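**Skirer cell: progress report for the Murthy equipment grant**

January 5, 2023
Prepared by Prakash Alva, Vokon

This report covers the memory-module cell from the October report to now. The cell is the one we call Skirer, after the name on the grant application. It takes used memory modules from the intake tray, places each one in a holder on the gray fixture panel for the read test, and moves it to the pass or reject bin. The work this period was almost all setup and upkeep. No new functions were added.

## Where things stand

- Mechanical repair of the gripper: done
- Re-teaching of the panel positions: done
- New maintenance routine: in use, still being adjusted
- Long run of 1,170 modules: first part done, 803 modules placed
- Written handover manual: late

We have spent nothing outside the approved budget lines. The spare parts line is the one getting close to its limit.

## Gripper repair

In October we reported that the gripper was losing its hold on modules when the wrist turned. We first blamed the grip force and raised it. That helped for a few days and then the slipping came back, so we took the gripper off and stripped it down on the bench.

Two things were wrong. The pivot between the finger linkages had worn enough to let the fingertips close slightly out of line. One of the screws holding a linkage plate had also backed out by most of a turn. The screw had been put in dry. The pivot is a wear part and we should have been checking it.

We replaced the pivot and the pair of fingertips, cleaned every screw, and put them back with medium-strength threadlocker. Each screw head is now checked against a torque figure written on a card inside the cabinet door. The grip force is back at its original setting. Leaving it at the higher value would have put more load on the new pivot and on the boards.

The old fingertips are kept in a labeled bag. They are usable for bench trials but should not go back on the cell.

## Re-teaching the panel

Taking the gripper off meant all the taught positions had to be checked. We had hoped to apply one offset to the whole set. That worked for the intake tray and the bins, which have room to spare, but was not good enough for the panel, so the panel positions were taught again by hand.

The order we settled on:

1. Jog to the safe point in front of the panel with the gripper empty.
2. Close the fingertips on the steel gauge strip and bring it to the holder at low speed.
3. Touch off, back away, and repeat until the reading settles.
4. Save the position, then repeat with a scrap module.
5. Run the approach at one-quarter speed before going to full speed.

Step 4 was added after the first attempt. The gauge strip is stiffer than a module, and a position that was fine for the strip could still leave a real board leaning at its far end. The modules are picked up close to one end, so a small angle error at the fingertips becomes a larger one at the holder.

The wrist camera was refocused at the same time. It has to stay sharp across the fingertips and the panel together, and the old setting favored the fingertips. The light is still a problem. The gripper throws a soft shadow on the panel during the approach, and glare elsewhere on the panel upsets the exposure. We tried a diffuser cut from packing film, and it was better than nothing. A proper one is on order from Porivura.

## Maintenance routine

Before this period there was no written routine. The one now in use is short:

- **Start of shift:** wipe the fingertips with a dry lint-free cloth, look over the screw heads, press and reset the emergency stop.
- **Every 100 modules:** run the gauge strip check on one holder and write the reading in the log.
- **Every 600 modules:** check the pivot for play by hand, clean the camera window, inspect the cable at the wrist for rubbing.
- **After any stop caused by contact:** full gauge strip check on all holders before restarting.

The last item costs the most time. It was skipped once, after what looked like a light touch, and the next modules went in crooked until the operator stopped the cell. It is now a required step on the restart screen.

We also moved the wrist cable clip. The cable was being pulled tight when the wrist reached toward the far side of the panel, and its jacket had started to go white at the bend. The cable itself tested fine and was left in place.

## The long run

The run was planned as one block of 1,170 modules. We paused it at 803 to change the approach path. The gripper now comes up toward the panel from below, with the module held at a slant, and straightens only in the last part of the move. The earlier path came in level and passed too close to the neighboring holder. 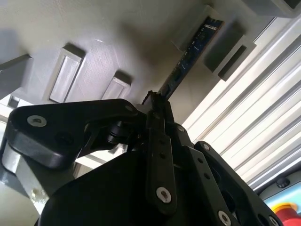 Murthy wrote back on the draft of this section to ask whether the slanted approach puts a side load on the fingertips, and whether it would be safer to slow the cell down and keep the level path. Slowing down was tried first. It reduced the force of a contact but did not give any more clearance, and clearance was the fault. As for side load, we do not have a good measurement yet. The new fingertips will be compared with the old pair when the run is finished, and the wear will be in the next report.

The remaining modules will be run with the new path and no other changes. If the cell has to be re-taught partway through, we will report the two parts separately.

## Open items

- **Handover manual.** The repair and re-teaching sections are written. The section on the restart screen waits on the software change described above, which has so far been tested on this cell only.
- **Spare pivots.** We have one. We would like two more and ask for approval to move money from the travel line, which we do not expect to use.
- **Diffuser.** On order. It will need a bracket, and we will make that in-house.
- **Log format.** Gauge readings are still written on paper and typed in later — this has already led to one wrong entry, found and corrected.

The next report will cover the rest of the long run and the fingertip comparison. Please send the decision on the travel line to me directly, so the pivots can be ordered before the run restarts.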